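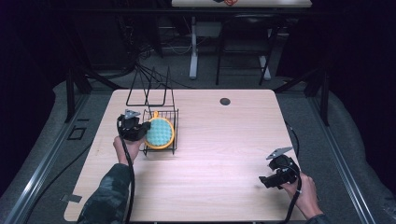 Visite chez Hernel : deux heures à regarder des gens faire la vaisselle sans eau

Le rendez-vous était fixé à 9 heures, au bout d'une zone d'activités où le bus vous dépose devant un marchand de carrelage. J'avais imaginé des bras articulés derrière des vitres. On m'a donné un badge, un café très allongé et la consigne de ne pas parler trop fort près des tables.

Hernel ne fabrique pas de robots. La maison fournit des exemples à ceux qui en fabriquent, et l'exemple, vu de près, c'est un adulte qui range une éponge. L'opérateur tient une pince dans chaque main, une caméra suit ses gestes, et tout ce qu'il fait part dans un dossier. Saisir, déplacer, reposer, recommencer. Le programme en cours s'appelle Skurkatwood, nom dont l'origine m'a été expliquée deux fois et que je n'ai toujours pas comprise.

La table que j'ai suivie le plus longtemps était consacrée à l'égouttoir. Un égouttoir noir en fil métallique, une éponge ronde turquoise cerclée d'orange, deux pinces noires reliées à leurs câbles : le matériel tiendrait dans un cabas. L'exercice du matin consistait à sortir l'éponge du panier et à la poser sur le plateau, puis à faire le contraire. J'ai demandé combien de fois. L'objectif pour cet objet est de 2000 séquences, et le compteur affiché à l'entrée en était à 3747, tous objets confondus. Personne ne semblait trouver ces chiffres extravagants.

On m'a laissé essayer 30 minutes. Je tiens à signaler que je sais ranger une éponge, je le fais chez moi sans assistance. Avec une pince au bout de chaque bras, j'ai d'abord accroché le bord du panier, puis serré dans le vide avec beaucoup de conviction. On m'a assuré que les ratés avaient aussi leur utilité, à condition d'être étiquetés comme tels. Les miens l'ont été, sans discussion.

Le plus intéressant se passe au montage, dans une pièce voisine. Là, on découpe les séquences et on écarte celles où l'opérateur hésite trop, ou va trop vite, ou change d'avis en route. Un geste trop élégant pose problème aussi : le système l'apprend mal. La moyenne a donc ses spécialistes.

J'ai voulu savoir où partaient les données. Une part va chez Ukarer, une autre chez Yokoyama, sur un projet de cuisine collective dont on ne m'a rien montré. Pour le reste, sourire poli.

Côté pratique, la visite est gratuite, l'inscription se fait par courriel et le prochain créneau ouvre en juin. Prévoyez des manches près du bras, les câbles s'y prennent volontiers. Le distributeur de l'entrée n'accepte que les pièces.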